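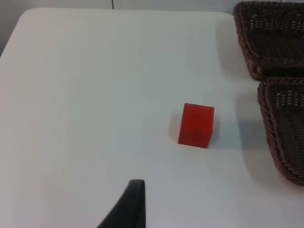 How to Hand a Sorting Station Over to a Robot Arm

By Hatem Ait Brahim, Clekevbridge
February 22, 2018

These are the steps we used at Hedlund when the first hand-sorting station went over to an arm. The station sorts small parts from a white table into baskets. It ran at 700 parts a shift with two people. It now runs with the arm and one person, and the second person moved to inspection.

Before you start

Talk to the people who work the station now. Do this before the arm is bolted down. Ask which parts stick, which ones roll, and what they do when a basket is full. Write the answers down. At Hedlund this took 45 minutes and changed the layout twice.

Tell them which jobs will change and on what date. If you don't have the date yet, say so.

Step 1. Clear the table

Take off labels, pens, cups and spare parts. Wipe the surface. Keep the baskets to one side so the gripper can come down over the part without crossing a rim.

Step 2. Start with one part

Use a single part in a color that stands out from the table. A plain red cube on white works well. Leave open space on all sides of it. Turn it at an angle before each try, as parts in real work are seldom square to the arm.

Step 3. Check the shadows

A basket rim throws a soft shadow across a white table, and the camera may read it as an edge. Run the pick with the part in the bright area first, then move it toward the baskets a little at a time. Note where it starts to miss.

Step 4. Let the operator run it

The person who sorted by hand should do the test picks, with the installer standing by. They will notice a bad grip sooner than you will. Show them how to stop the arm, how to clear a dropped part, and how to restart. Have them do each one 2 times without help.

Step 5. Change the job sheet

The old sheet at Hedlund said "sort and count." The new one says refill, clear, check and log. Log entries go in Prosar under form 2277. Pay grade should be settled before the sheet is posted. We posted ours first and had to take it down.

Step 6. Keep the hand method

Leave one hand station set up until June. People will need it when the arm is down for service, and new hires learn the parts faster by handling them.

Next page: Moving a second station at Salolari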